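27. März 2021

Heute habe ich endlich das Heft mit den deutschen Wörtern wieder geöffnet. Im Oktober hatte ich es in die Schublade gelegt, unter die Stromrechnungen, und seitdem hatte ich jedes Mal ein schlechtes Gewissen, wenn ich eine Rechnung suchte. Die letzte Nummer im Heft ist 893. Ich nummeriere die Wörter, das habe ich so von meiner Tante gelernt, die auf diese Weise Englisch gelernt hat. Das Wort 893 heißt «Umständlich». Ich habe es damals mit großem Anfangsbuchstaben geschrieben, das ist falsch, und ich lasse es so stehen.

Am Morgen war ich bei dem Bäcker und wollte 28 Cent aus meiner Tasche loswerden, alles kleine Münzen. Die Verkäuferin sagte: «Geben Sie ruhig her.» Über dieses «ruhig» habe ich auf dem ganzen Rückweg nachgedacht. Ich war ja nicht unruhig. Im Wörterbuch steht, dass es hier eine Partikel ist und eine Erlaubnis ausdrückt. In meiner Muttersprache haben wir auch solche kleinen Wörter, aber sie stehen am Ende vom Satz, und man hört sie mehr, als dass man sie versteht. Im Deutschen verstecken sie sich in der Mitte. Doch, mal, eben, halt, ja, ruhig, wohl. Ich habe sie alle auf eine neue Seite geschrieben und daneben Platz gelassen für Beispiele, die ich selber gehört habe. Bis zum Abend waren drei Zeilen gefüllt. «Warten Sie mal» kam von dem Nachbarn, als ich mit dem Fahrrad im Treppenhaus stand. «Das ist halt so» kam aus dem Radio.

Nach dem Mittagessen habe ich mit meiner Mutter telefoniert. Sie wollte wissen, ob ich jetzt auf Deutsch träume. Ich habe ja gesagt, um ihr eine Freude zu machen, und danach habe ich mich geschämt, weil es nicht stimmt. Ich träume ohne Sprache, meistens von Zügen. Sie hat mir erzählt, dass die Katze jetzt auf dem Reiskocher schläft und dass der Onkel sein Grundstück doch nicht verkauft. Wir haben 22 Minuten gesprochen. Während ich mit ihr spreche, werden meine deutschen Sätze im Kopf ganz dünn, und wenn ich auflege, muss ich zuerst ein bisschen laut vorlesen, damit sie zurückkommen. Ich nehme dafür immer dasselbe Buch, den Roman vom Flohmarkt, und bin jetzt auf Seite 247. Die Geschichte gefällt mir nicht besonders. Der Mann geht fort, kommt wieder, und geht noch einmal fort. Aber die Sätze sind kurz und man kann gut atmen.
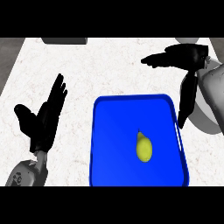

Text: Yuk-lan Shih
Übersetzerin und Tagebuchschreiberin

Später hat es geregnet, und ich bin nicht mehr spazieren gegangen, obwohl ich es mir vorgenommen hatte. Ich habe stattdessen den Brief an Frau K. angefangen, meine frühere Lehrerin aus dem Abendkurs. Drei Mal habe ich die Anrede geändert. «Sehr geehrte» ist zu kalt nach zwei Jahren, «Liebe» kommt mir zu nah vor, und «Guten Tag» sieht auf Papier aus wie ein Schild an einer Tür. Jetzt steht dort «Liebe Frau K.», und ich hoffe, sie nimmt es mir nicht übel. Ich wollte sie auch fragen, ob man «ich freue mich auf Ihre Antwort» schreiben darf, wenn man weiß, dass die andere Person nicht gern Briefe schreibt. Diese Frage habe ich wieder gestrichen.

Wort 894: ruhig. Wort 895: das Treppenhaus, das ich eigentlich schon lange kenne, aber im Heft hat es gefehlt. Wort 896: übelnehmen. Ich muss noch nachsehen, ob man es zusammen schreibt oder getrennt. Der Tee ist kalt geworden, und den Brief schreibe ich morgen fertig.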